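Equipment Readiness Checklist with Comments
Hand-held gripper stations, Menham site
Prepared by: Signe Amundsen
Cycle: October, ahead of the equipment budget
Status codes: OK / OK with comment / Action / Not inspected

Scope

Covers the hand-held grippers, head-mounted cameras, work floor, lighting and storage at Menham. The Ultum arm cell is on a separate sheet and is mentioned only where a purchase affects both. Comments marked B carry a cost and go forward to the budget request.

1. Grippers

1.1 Body free of cracks at the wrist and trigger housing. OK.

1.2 Finger pads seated, mesh facing intact, no lifting at the edges. OK with comment. Two pads show wear along the lower edge of the facing. Still within limit. Pintér quotes a lead time of 18 working days on pads, so the order has to go in before the current spares are used. (B)

1.3 Trigger returns fully when released. OK.

1.4 Marker panel flat, clean, all corners fixed. OK with comment. Wipe with a dry cloth only. Alcohol lifted the print on one of the older panels and it had to be replaced.

1.5 Lens clean and locked. Check with a lamp held at an angle. OK.

1.6 Serial label legible and matches the register. Action. One label is worn smooth. Register entry to be confirmed against the purchase record before a new label is printed.

2. Worn equipment

2.1 Head camera mount tight, strap not frayed. OK.

2.2 Operator can turn the head fully to both sides without the mount shifting. OK.

2.3 Cable, where used, routed behind the shoulder and clear of the trigger hand. Not inspected. Defer to the next cycle.

2.4 Session length held to 30 minutes with the head camera on. OK with comment. Operators report neck strain before the end when the mount sits high. A lighter mount is listed by Flakivham. Request one for trial before committing to a full set. (B) 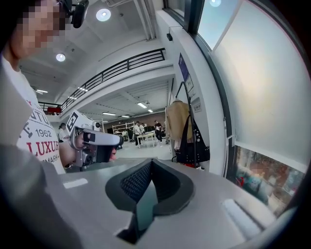
Fig. 1. Hand-held gripper and head-mounted camera in use, Menham. Refer to sections 1 to 3.

3. Work floor

3.1 Clear space for the operator to turn with the gripper extended. OK with comment. Space is adequate with the present number of stations. Any added station needs a new floor plan first. Do not approve the purchase and the layout separately.

3.2 Clothing racks and hung items outside the reach of the working arm. OK with comment. Straps and loose sleeves are a snag risk. Position of the rack to be marked on the floor.

3.3 Bystanders aware that a session is running. OK.

3.4 Railing at the mezzanine firm, nothing stored against it that could fall. OK. Repeat after any work on the upper level.

3.5 Notices on the wall readable and not blocked. OK with comment. Keep racks clear of them when equipment is moved.

4. Lighting

4.1 Ceiling lights working, no flicker. OK.

4.2 Blind at the large window operates over its full travel. OK.

4.3 Glare on the marker panel at the window side. Action. Tracking loss logged in the afternoon, worst at 3 p.m. Lowering the blind reduces it but leaves a bright strip. A blackout blind was priced at $405 fitted. Recommend approval, as the cost of repeated sessions passes that figure within the quarter. (B)

4.4 Light level under the mezzanine compared with the open floor. OK with comment. The difference is large enough that exposure should be set again when a station is moved between the two.

5. Storage and charging

5.1 Grippers stored with the fingers unloaded. OK.

5.2 Charging shelf ventilated, no cells left on charge overnight. Action. Add a timer to the supply. Low cost, can be taken from consumables.

5.3 Spare parts bin matches the list. Action. The list still shows parts for the retired model. Remove them before the order is raised or they will be bought again.

6. Budget items carried forward

Finger pads, Pintér. Priority 1.
Blackout blind, window side. Priority 1.
Head camera mount, Flakivham, trial unit. Priority 2.
Additional gripper station. Hold until the floor plan under 3.1 is done. The Ultum cell draws on the same supply circuit, and the electrician's load figure is still outstanding.

Open actions: 1.6, 4.3, 5.2, 5.3. Deferred: 2.3.
Completed sheets go to S. Amundsen. Corrections by initialed strike-through only.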